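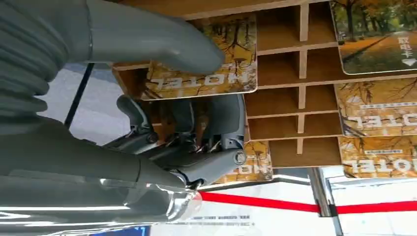
마팔다 바스토스는 함수율 한 숫자로 주로 상태를 발표하는 관행부터 손봐야 한다고 말한다. 같은 시각에 잰 값이라도 안쪽 펜스 옆과 주로 중앙이 다르고, 4코너와 결승선 앞이 다른데, 출전표에는 그 평균만 실린다는 것이다. 평균이 같은 두 날의 주로가 전혀 다른 주로일 수 있다는 점을 예상지도 조교사도 알고 있지만, 공표되는 자료에서는 그 차이를 확인할 방법이 없다.

모래주로의 함수율과 구간기록: 트레러몽 경마장의 한 시즌 측정 자료를 읽다

트레러몽(Trerermont) 경마장은 외주로와 내주로를 갖춘 모래주로 전용 경마장이다. 경주는 전부 왼쪽으로 돈다. 지난 시즌 이곳의 주로관리팀은 경주일 아침과 경주 사이 정비 시간에 지점별 함수율을 측정해 1,032건의 값을 남겼다. 대상 경주는 147개다. 측정에는 탐침식 수분계 클레케로(Clekero)를 썼고, 구간기록은 쿠다(Qudah) 계시 장치의 출력값을 그대로 사용했다. 이 글은 그 자료를 토대로 함수율과 구간기록의 관계를 정리한 것이다. 개별 경주마의 능력 평가는 다루지 않는다.

측정 지점과 깊이

측정 지점은 20곳이다. 직선주로, 건너편 직선, 네 개의 코너에 나누어 배치했고 각 구간에서 안쪽, 중앙, 바깥쪽을 가능한 한 같은 간격으로 잡았다. 다만 출발기 이동 경로와 겹치는 바깥쪽 지점은 측정 간격을 넓혔다. 출발기 차량의 바퀴가 지나간 자리는 모래가 눌려 수분계의 접촉 조건이 달라지기 때문이다.

탐침 깊이는 7센티미터로 고정했다. 이 깊이는 트레러몽 쿠션층의 기준 두께와 거의 같아서, 탐침 끝이 하부 다짐층의 윗면에 닿을 때가 있다. 다짐층에 닿으면 값이 튄다. 관리팀은 이런 값을 현장에서 지우지 않고 표시만 해 둔 뒤 같은 지점에서 한 뼘 옆을 다시 찔렀다. 원자료에는 두 값이 나란히 남아 있으며, 이번 분석에는 재측정값을 썼다.

수분계는 유전율을 재서 수분량으로 환산한다. 환산식은 모래의 입도와 염분에 영향을 받는다. 겨울철 결빙 방지를 위해 염화물을 살포한 뒤에는 같은 수분량에서도 표시값이 높게 나온다. 11월부터는 건조로 시료를 병행해 보정 계수를 따로 구했고, 살포 직후의 값은 보정 후에도 신뢰도가 낮은 것으로 분류했다. 건조로 시료는 채취와 건조에 시간이 걸려 당일 발표에는 쓸 수 없다.

건조, 양호, 다습, 포화, 불량

발표 등급은 흔히 쓰이는 다섯 단계다. 등급의 경계는 함수율로 정해져 있으나, 모래의 거동은 경계를 따라 계단처럼 바뀌지 않는다. 마른 모래는 발굽이 닿을 때 입자가 옆으로 밀려나 추진력의 일부를 흡수한다. 수분이 늘면 입자 사이의 표면장력이 모래를 묶어 주고, 발굽이 미는 힘이 덜 새어 나간다. 기록이 빨라지는 구간이다. 수분이 더 늘어 공극이 물로 차면 결속력은 다시 떨어진다. 이때 표면은 단단하게 느껴지는 경우도 있고 미끄러운 경우도 있는데, 배수 상태와 하부층의 경사에 따라 갈린다.

트레러몽 자료에서 경주 기록이 가장 빨랐던 등급은 포화였다. 불량이 그다음이었고, 건조가 가장 느렸다. 여기까지는 다른 모래주로에서 통용되는 경험칙과 일치한다.

차이는 구간별로 나누었을 때 나타난다. 전반 구간은 함수율이 오를수록 고르게 빨라졌다. 반면 결승선 전 마지막 구간은 다습 등급에서 이미 개선이 멈추었고, 불량 등급에서는 일부 경주에서 양호 등급보다 느렸다. 전반이 빨라진 만큼 후반에 쓸 힘이 줄었다는 설명이 먼저 떠오르지만, 전반 구간기록이 비슷한 경주끼리 묶어 비교해도 같은 경향이 남았다. 결승선 앞 직선의 안쪽 지점이 다른 곳보다 늦게 마른다는 점과 함께 읽어야 할 결과다.

안쪽과 바깥쪽

주로의 횡단 경사는 물을 안쪽 배수로로 보내도록 설계되어 있다. 비가 그친 뒤 안쪽이 오래 젖어 있는 것은 당연한 결과이며, 그 자체는 결함으로 보기 어렵다. 문제는 모래도 물과 함께 이동한다는 데 있다. 강우가 길어지면 고운 입자가 안쪽으로 쓸려 내려가고, 바깥쪽에는 굵은 입자가 남는다. 평탄기로 표면을 고르면 두께는 회복되지만 입도는 회복되지 않는다.

시즌 중반 이후 트레러몽의 안쪽 지점은 같은 함수율에서도 발굽 자국이 얕았다. 미립분이 늘어 모래가 쉽게 다져졌기 때문으로 보인다. 선행마에게 유리하다는 평이 이 무렵부터 나왔고, 실제로 안쪽에서 선행한 말의 입상 비율도 올라갔다. 다만 선행 작전을 택한 말의 수 자체가 늘었으므로 비율의 상승분을 전부 주로의 영향으로 돌릴 수는 없다. 기수가 주로를 읽고 작전을 바꾸면 그 작전이 다시 기록에 섞인다. 관찰 자료만으로 둘을 떼어 내는 데에는 한계가 있다. 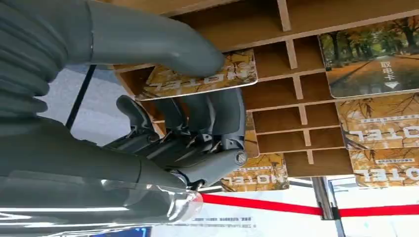 한 독자는 지난 호 기사에 단 의견에서, 함수율을 아무리 촘촘히 재도 첫 경주와 마지막 경주 사이에 살수차가 몇 번 돌았는지 모르면 소용이 없다고 적었다. 오전 발표값만 믿고 추입마를 골랐다가 오후에 전혀 다른 주로를 보게 된다는 것이다.

살수 이력은 이번 자료에서도 가장 약한 부분이다. 살수차의 운행 시각은 기록되어 있지만 살수량은 탱크 잔량을 눈으로 읽어 추정한 값이다. 노즐이 막히면 좌우 살수량이 달라지는데 이를 확인할 항목도 없다. 마른 날 경주 사이에 물을 뿌리면 표층의 함수율은 바로 오르지만 7센티미터 깊이의 값은 뒤늦게 반응한다. 탐침은 전극 길이 전체의 평균을 읽기 때문에, 젖은 표층과 마른 중간층이 겹친 상태와 전체가 고르게 촉촉한 상태를 구분하지 못한다.

말의 발굽은 그 둘을 구분한다. 표층만 젖은 모래는 착지할 때 단단하게 받치다가 체중이 실리면 아래가 무너진다. 보폭이 큰 말일수록 이 조건에서 구간기록의 편차가 컸다. 같은 오후 안에서 연속된 두 경주의 마지막 구간이 크게 벌어진 사례를 골라 보면, 살수 직후의 경주가 끼어 있는 경우가 많았다. 표본이 적어 일반화할 단계는 아니다.

쿠다 계시 장치의 특성

구간기록에도 짚어 둘 점이 있다. 쿠다 장치는 선두마의 통과를 기준으로 구간을 끊는다. 중간에 선두가 바뀌면 앞 구간과 뒤 구간은 서로 다른 말의 기록이 된다. 경주 전체의 흐름을 보는 데에는 충분하지만, 주로가 말 한 마리의 속도에 미친 영향을 보려면 개체별 위치 자료가 있어야 한다. 트레러몽은 아직 개체별 추적을 도입하지 않았다.

또한 출발 직후 구간은 출발 지점에 따라 첫 계시점까지의 거리가 다르다. 이번 정리에서는 거리별로 첫 구간을 제외하고 비교했다. 단거리 경주에서는 남는 구간이 많지 않아 결과의 해석 폭이 그만큼 좁아진다. 부담중량과 등급은 경주 조건표에 따라 구분했고, 신마 경주는 편차가 커서 따로 묶었다.

트란델루라와의 비교

비교 대상으로 자주 거론되는 곳은 트란델루라(Trandelura) 경마장이다. 두 곳의 모래는 산지가 다르고 트란델루라의 쿠션층이 더 두껍다. 쿠션이 두꺼우면 마른 날의 기록은 느려지고, 비가 온 뒤 등급이 바뀌기까지 시간이 더 걸린다. 등급 명칭이 같아도 두 경마장의 '다습'은 서로 다른 상태를 가리키는 셈이다.

원정마의 기록을 환산할 때 이 차이가 자주 무시된다. 양호 주로의 평균 기록만 맞춰 환산표를 만들면 젖은 주로에서 오차가 커진다. 트란델루라에서 포화 등급에 강했던 말이 트레러몽의 포화에서 부진한 경우, 말의 상태를 의심하기 전에 쿠션 두께와 안쪽 입도를 먼저 보는 편이 순서에 맞다. 편자도 변수다. 트란델루라 소속마는 뒷발에 마찰턱이 낮은 편자를 쓰는 일이 많고, 원정 때 바꿔 신기는지는 마방마다 다르다.

공표 방식에 대하여

바스토스가 제안하는 공표 방식은 간단하다. 등급과 평균 함수율은 지금처럼 두고, 최댓값과 최솟값, 그리고 그 지점을 함께 싣자는 것이다. 살수 시각도 같은 표에 넣는다. 측정은 이미 하고 있으므로 추가 장비는 필요하지 않다.

반론도 있다. 지점별 값을 공개하면 측정 오차까지 정보로 소비될 수 있다. 다짐층에 닿아 튄 값이 그대로 나가면 한 코너가 갑자기 젖었다는 식으로 읽힌다. 재측정 규칙을 문서로 정하고, 보정 여부를 표에 표시하는 절차가 먼저 마련되어야 한다. 발표 시각도 정해야 한다. 현재 트레러몽의 아침 측정은 조교가 끝나고 평탄 작업을 마친 다음에 이루어지는데, 작업이 늦어지는 날에는 첫 경주의 예시장 입장과 발표가 겹친다.

모래 교체 계획도 변수로 남는다. 트레러몽은 휴장기에 안쪽 구간의 모래를 걷어 체로 친 뒤 굵은 모래를 섞어 되돌려 놓을 예정이다. 교체 직후의 모래는 입자 모서리가 살아 있어 결속이 강하고, 시즌이 진행되면서 마모되어 둥글어진다. 작업 이후의 값은 지난 시즌의 환산식에 넣을 수 없으며, 건조로 시료를 이용한 보정을 처음부터 다시 해야 한다. 관리팀은 새 시즌 첫 달의 측정값을 별도 파일로 관리하기로 했다.

분류: 경마 > 주로·시설 > 기획
최종 수정: 11월
기사 문의 및 정정 요청: 편집부 | 무단 전재 및 재배포 금지 | 맨 위로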